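Working Group on Good Practice for Home and Light-Duty Manipulators
Minutes of the October meeting, held at the Zudelura offices, Room 6

Chair: Gadisa Alemneh
Represented: Zudelura, Flaltus, Escobar, Skirnent
Apologies: one from Flaltus (travel), one from Skirnent

The meeting opened at 10 a.m.

1. Minutes of the previous meeting

Agreed with one correction. Under the item on cable routing, "should" is to read "shall" in the second sentence. Escobar asked that the corrected copy go out before the next draft is circulated. The chair will do this.

2. Matters arising

The glossary still has two entries for "reach". Skirnent had offered to merge them and has not yet done so. Carried forward.

The comments sheet from the summer round is closed. Late comments from Flaltus on battery storage will be held over to the next edition.

3. Draft clause 4: simulated trials before trials in a home

Zudelura introduced the revised text. The main change is that a task must be run in simulation with the same gripper model that will be fitted to the real arm, including the outer housing. The earlier draft only asked for the fingers to be modelled. Two members had reported that an arm passed in simulation and then caught its housing on a skirting board.

Flaltus supported the change but said that many small firms use a simplified housing to save computing time. After discussion it was agreed that a simplified shape may be used as long as it is never smaller than the real part at any point. The supplier must keep a note of what was simplified.

There was a longer discussion on how many runs to ask for. The draft says 775 for each task. Escobar thought this was high for simple approach moves and asked where it came from. Zudelura said it was carried over from their own internal procedure and had no other basis. It was agreed to leave the number in square brackets and ask for views in the next comment round. Skirnent asked for it to be recorded that they would prefer no number at all and a requirement to justify whatever is chosen.

4. Draft clause 5: approach to furniture and open floor

The clause deals with what the arm may do before it has hold of anything. The working text is that the gripper is to be kept clear of fixed furniture while the fingers are open, unless the furniture is itself the target of the task. The view from behind the gripper was taken as the reference view for this clause, with the fingers open and a dark piece of furniture off to the upper left.

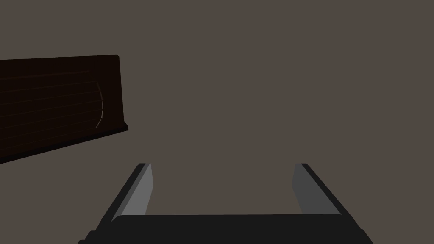
5. Clearance distances

Following on from item 4, the meeting looked at whether to give a fixed clearance. Escobar proposed 20 cm from the outermost point of the housing to any fixed object during free movement, dropping to 6 cm during the last part of an approach. Flaltus said the larger distance would rule out most galley kitchens. Zudelura had no objection to either figure but wanted it made plain that the measurement is from the housing — the present wording could be read as from the fingertips.

Agreed: the wording on housing goes in now. The two distances stay as proposals, with a note that narrow rooms need separate treatment. Flaltus to draft the note.

The chair asked whether low ledges and plinths should count as part of the furniture. All agreed that they should. A sentence will be added to the definitions.

6. Record keeping

Skirnent presented a one-page form for recording simulated trials. It covers the software version, gripper model, room model, number of runs and the name of the person who signed off. Members liked the length. Two changes were asked for:

A box for runs stopped by hand, with the cause.
A line stating whether surfaces in the room model were plain or textured, as this affects camera-based control.

Zudelura raised the question of how long records should be kept. Opinions ranged widely and the item was left open. Escobar will ask their insurer what is normal.

7. Any other business

Flaltus asked whether the guidance could be published in parts. The chair was against this, as clauses 4 and 5 refer to each other throughout, but will bring it back if clause 8 is still holding things up in the new year.

The coffee machine on this floor is to be replaced. Members may use the one downstairs.

8. Actions

Alemneh: circulate corrected minutes; add ledges and plinths to the definitions.
Zudelura: revise clause 4 with the agreed text on simplified housings; revise clause 5 on the point of measurement.
Flaltus: draft note on narrow rooms.
Escobar: enquire about record retention.
Skirnent: merge the "reach" entries; amend the trial form.

The meeting closed at 12.40 p.m. The next meeting will be hosted by Escobar, date to be confirmed by email.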